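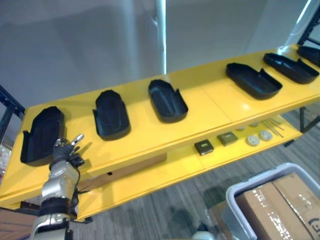

Left arm at the parts shelf, top tier with the black trays, lower tier with the small parts.

Drindeck Shelf Picking: Fault Subset

README, version 2
Last change: Mar 22, 2023

What is in this folder

This folder holds the episodes of the Drindeck shelf task in which a fault was recorded. The good episodes are in the main folder and have their own README. Please read this text before you use the data for training, because a part of the episodes contains wrong hand positions in the log.

The full Drindeck recording has 2687 episodes. In 21 of them the fault described below was found. All of them come from the Plillach room and all were recorded in December.

The task

The operator drives two arms and takes black trays from the upper yellow shelf to a plastic bin on the floor. The lower shelf carries small parts (discs, square pads, metal rods) which belong to another task. They stay on the shelf during this one, and contact with them is counted as an error.

The number of trays on the shelf is different from episode to episode. Do not use it as a fixed value in your scripts.
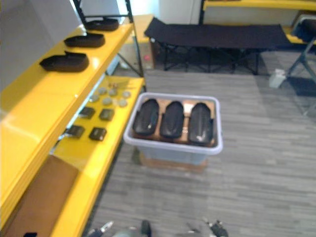
The fault

In the 21 episodes the log says that the left hand is higher than it is in the camera image. The difference starts at zero and grows slowly during the episode. The operator sees only the camera image, so he corrects with his own eyes and does not notice. The safety limit, however, is calculated from the log. This means the software believed that the hand was free above the shelf edge when it was already below it.

In 2 episodes the hand touched the underside of the upper shelf and the arm continued to push upward until the operator released the pedal. No person was hurt. The shelf moved on the carpet and one finger joint of the hand had to be replaced. After the second contact we stopped recording for the rest of that week.

The cause

We first suspected the network and lost much time with it. The cause was a loose screw on the wrist encoder of the left arm. When the forearm turned with a stretched cable, the cable pulled the encoder housing a little each time. The housing did not come back to its place, and the zero point moved with it.

The front edge of the shelf is where this matters most. The space between the two tiers is low and the forearm has to turn a lot to get near it. The trays at the two ends of the row also ask for a long reach, and there the cable is under more tension than in the middle. If you plan a similar setup, leave a longer loop of cable at the wrist and fix it at the forearm, not at the hand.
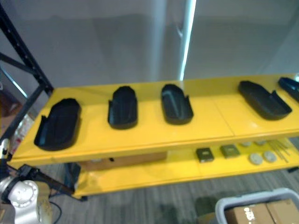

The safety limit was also too simple. It compared one number from the log with one fixed height, and there was no second source. Since the repair, the motor current is checked too, and the arm stops when the current stays high and the hand does not move. The Meijer controller could do this from the beginning, but the option was switched off in our configuration.

Files

episodes/ contains one folder per episode, with video (height 1080) and the joint log.
faults.csv gives the time of the first visible difference and a column "contact" (yes or no).
bandis_check/ contains the output of the Bandis script, which compares log and image.

Known problems

The start time in faults.csv was marked by hand. It can be late, because a small difference is hard to see.
The right arm was not affected, and its log can be used as normal.
We did not try to correct the left wrist values. Any correction would be a guess.
The sound was removed from all videos.

Recommended use

The subset is good for testing fault detection. Please do not mix it into training data for the picking task. If you find the same drift in an episode of the main folder, write us the episode number and we will move it here in the next version.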